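Piltberg Laundry Collection Kit

Product no. 136-L
Category: Data collection / Household and commercial tasks
Availability: Ships from our Utville workshop
Page updated: June 29, 2022

The Piltberg Laundry Collection Kit is a set of hardware mounts, recording software and task sheets for teams who want to record teleoperated demonstrations at washers and dryers. It was put together for groups training manipulation policies who already own an arm and need a repeatable way to gather examples in working laundry rooms.

Laundry machines are awkward for learned policies. The opening is round, the inside of the drum is curved and reflective, and the arm has to go in past the rim without touching it. A wrist view and a head view are recorded together in this kit, so each episode has a close view into the drum and a wider one that takes in the machine and its door.
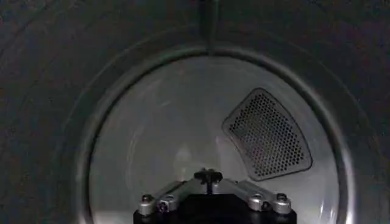
Wrist view at a drum with the perforated vent panel in sight.

The wrist mount holds a small camera close behind the gripper with the linkages in the lower part of the picture. We keep them there on purpose. The policy learns where the gripper is relative to the rim, and a reviewer can check the approach without opening the joint logs. Exposure is locked at the start of each episode. Drums with an inside light will otherwise push auto exposure up and down as the camera passes the rim, and the dark front of the machine turns to noise.

What you get

Wrist camera mount with strain relief for the cable
Head camera bracket, adjustable for tilt
Recorder software, one site license
Task sheets for 22 laundry tasks, printed and as text files
Calibration board and carrying sleeve
Setup guide and one remote setup session

Arms, grippers, cameras and the operator station are not included. If you need an operator station, see the Delić leader arm page.

Task sheets

Each sheet covers one task and states the starting position, the end condition, and the variations the operator should work through. Loading a front-loader, emptying a dryer, opening and closing a round door, and reaching for a single item at the back of the drum all have their own sheets. So does the empty-drum approach, where the gripper goes in and comes out with nothing to pick. Customers often skip that one. Please don't - a policy that has only seen full drums tends to close its fingers on the vent panel or on a bright reflection.

We recommend 20 episodes per variation before moving on to the next machine. Our own reference set, recorded by Conall Mac Giolla and Iqra Kazmi, has 800 episodes and is available separately under a research license.

Working in a shared laundry room

The head bracket sets the camera a little above the opening and looking down, so that the rim, the arm and the open door can be recorded in the same view. Stickers, labels and neighboring machines will show up in the background. Leave them where they are. They vary from site to site and the policy should get used to them. 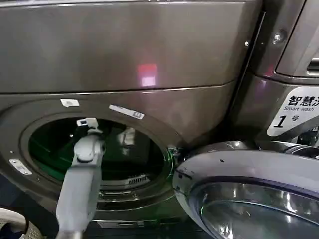
Head view at a washer with the door open and the arm at the drum opening.

Colored drum lighting should be written down in the episode notes. The recorder has a field for it, next to the fields for machine type and door side. White balance is locked along with exposure, so a green drum stays green in the recording. If you want it corrected, do it at training time and keep the raw files.

Check the door before every session. Many front-loader doors open wide and stay put, but some drift back, and a moving door in the middle of an episode makes the end condition hard to judge. Mark an episode as rejected if the door touches the arm. The recorder keeps rejected episodes in a separate folder and does not delete them.

Keep the power switched off at the machine where the site allows it. Where the drum light needs power, use the door-open state only and never start a cycle with the arm within reach.

File output

One folder per episode, with both video streams, joint positions, gripper opening, time stamps and a notes file. Streams share one clock. Export scripts for the common training formats are in the software download.

Support and ordering

Orders and quotes go through Mareike Haberkorn. Mounting questions, including adapters for grippers not on our list, go to Wolfram Fröhlich. Please send a side photo of the wrist with a ruler in it. Adapter plates are cut to order.

Kits bought before April use the older head bracket, which has no tilt lock. The replacement part is free on request.

Related products

Jirkdale folding table kit
Piltberg spare calibration board
Delić leader arm, tabletop version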